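Notebook, latching vent project
October, started writing this up at 14:00, finished after everyone had gone

Pull force versus stroke, second attempt

Dumisani wants the vent flap held shut by a solenoid and opened by a spring. I want it the other way around and have said so. We agreed to stop arguing and measure, so this entry is mostly the measuring, plus complaints.

The claim from Enmont, who sell us the small push-pull units, is 5 newtons. That number is on the sheet in large type. What the sheet does not say in large type, or in any type I could find, is at what stroke, at what coil temperature, or on what duty cycle. A solenoid's force near the fully closed position is several times what it is at the far end of travel, so a single figure with no stroke next to it tells me about as much as a car's top speed with no mention of the hill. I wrote to them last month. They sent the same sheet back.

Method. Solenoid clamped in the small vise, plunger hooked to the spring scale by a loop of braided fishing line. Scale on the lathe cross slide so I can set the stroke with the handwheel and read it off the dial. Supply is the bench unit at 24 V. Energize, read the scale, switch off, wait, move the slide, repeat. Slow and boring, and it needs two hands and a foot on the switch.

First attempt was thrown out. The line stretched. I was reading line stretch as plunger travel and got a beautifully smooth curve, which should have been the warning. Lefteris saw it pinned up and said it looked "like a textbook," and he didn't mean it kindly. Replaced the line with a bent piece of piano wire and the curve got uglier and I believe it more.

What the second attempt says, in words, numbers are in the log:

Force at the closed end is fine. Beats the sheet, even. Force at mid stroke is well under the sheet. Force at full stroke is so small that the scale's own friction matters, and I would not put my name to any reading out there. If I had to guess where the sheet's figure was taken, I'd say very close to closed, by someone in sales.

There is also a difference between units from the same bag that I did not expect. One of them sticks. Energized slowly with the supply wound up by hand, it does nothing, does nothing, then jumps. The others start to creep much earlier. Could be a burr in the bore, could be a bit of plating, could be that I gripped it too hard in the vise and squeezed the frame. I can't rule out the last one, so it goes in as "suspect, possibly my fault."

Heat

The part I care about. A vent that is held shut by a coil is a coil that is on nearly all the time. Left one energized for 60 minutes with the thermocouple taped to the frame under a scrap of felt. Temperature climbed quickly, then slower, and was still climbing when I switched off. So I don't have a final temperature and can't claim one. Dumisani says it was leveling out. It was slowing down. Those are different statements, and I've seen a fan motor cooked by people mixing them up.

Pull force measured right after, while hot: lower than cold at every stroke setting I tried. Expected. Copper resistance goes up, current goes down, force goes down with the square or thereabouts until the iron saturates. What bothers me is that the sheet's number is clearly a cold number, and the unit will spend its life hot.

Also the smell. Slight varnish smell at the end of the hour. I asked Lefteris to come and smell it without telling him what for and he said "toast," so take that how you like. 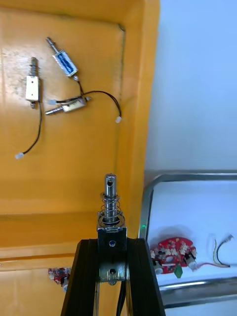
Push-pull solenoids, plungers and leads on, in the yellow tray.

Leads

Side note on the wires. The lead is thin, and I do not love it for a flap that moves every day. If the solenoid body is fixed and only the plunger moves, fine, the wire never flexes. Dumisani's bracket has the body riding on the flap arm. His reason is that it saves one part. It does save one part. It also bends the lead at the same spot on every cycle, right where it leaves the coil, and I can't think of a worse place. No drawing should go out with the body on the moving side until someone has flexed a lead to failure and written down the count. I have asked for that test before. It isn't difficult. It wants a gear motor, a crank and some patience.

The connector pulls off if you tug the wire. That may be my handling. Still, strain relief, please, a zip tie at minimum.

The Grurotus argument

For the record, since it will come up again. There is an application note from Grurotus going around the shop in which they run a similar size of solenoid with a full-voltage kick followed by a reduced holding voltage, and report that heating "ceases to be a concern." I agree with the method. It's old and it works: once the plunger is home the gap is gone and you need far less current to keep it there. I don't agree with the sentence. They tested on an open bench in a cool room. Our solenoid goes inside a box, above a warm duct, behind a panel with no airflow. They also never knocked it. If the holding current is trimmed low and a door slams and the plunger shifts a hair, the gap opens, the force drops off and the vent opens with no one asking it to. At that point you need the kick again and nothing in their circuit knows to give it.

I tried a crude version. Kick at full supply, then hold through a power resistor. It held. Rapped the vise with the handle of a screwdriver, it held. Rapped it harder, it let go. Rapped it the same again as near as I could judge, it held. So the result is "sometimes," and I'd want a proper drop rig before arguing from it in either direction. My wrist is not a calibrated instrument.

Dumisani's counter, fairly stated: real doors don't hit like a screwdriver handle, and we could simply repeat the kick on a timer. True, and the timer is cheap. But then the thing clicks all night. He says people won't notice. I have lived above a boiler with a clicking relay and I noticed.

The case for spring-closed

My version, so that it gets the same treatment. Spring holds the flap shut, solenoid pulls it open when wanted. Coil is cold nearly all the time. Lead barely matters. Power cut leaves the vent shut.

Against it: power cut leaves the vent shut. Whether that's good depends on what the vent is for, and the customer brief says "safe position on power loss" without saying which position that is. I've read it several times. Lefteris thinks open, Dumisani thinks open, I had assumed shut, and my only basis was that our last job wanted it shut. If it's open then I am wrong about the whole layout and Dumisani's coil has to be on all day, and then the heat section above is the real problem and not just me grumbling.

Also against it: the spring force adds to what the solenoid must pull, and it has to pull hardest at full stroke, exactly where it is weakest. I had been waving that away. The second set of readings makes it hard to wave away. A lever with a changing ratio would fix it on paper. I've drawn one. It has two more pivots than I want and I don't trust it in dust.

Third option, raised by Lefteris while eating a sandwich: use a latching unit with a magnet in it, pulse to open, pulse to close, no holding current at all. Deligiannis makes one in nearly this size. Costs more. No safe position on power loss whatsoever, unless you add a capacitor big enough for one last pulse, and then the capacitor becomes the part that ages. Ordered a couple anyway to see. The catalog says the latch force is "permanent," and I'd like to see that after a summer over a duct.

Things I got wrong or didn't do

The spring scale was last checked against weights I don't remember when. Checked it afterward with the brass set: reads slightly high at the bottom of its range, fine at the top. That makes the poor full-stroke readings even poorer.

Did not record the supply voltage at the solenoid terminals, only at the bench unit. Long thin clip leads. Some of the force loss I'm blaming on heat may be loss in the clips. Redo with the meter right at the connector.

Did not label the units before starting. I now believe the sticky one and the one I heated are two different units but couldn't swear to it. Paint marks on the frames next time, before anything is powered.

Thermocouple under felt reads the felt a little as well. Measure coil resistance instead, cold and then straight after switch-off, and work the winding temperature out from that. Should have done it first. The winding is what burns, and the frame only tells you later.

Next

Ask customer, in writing, open or shut on power loss. Dumisani to send it, as they answer him.

Repeat force curves at the terminals, hot and cold, labeled units.

Run the heat test to an actual plateau. Come in early, leave it all day inside the Fakov enclosure with the lid on, and someone stays in the room with it.

Lead flex test. I'll build the crank out of the old wiper motor if the gearbox isn't stripped.

Fresh bag from Enmont, and try for a different batch this time. If one in that bag sticks too then it wasn't my vise.

Piano wire offcuts are in the drawer under the drill press. Leave them there.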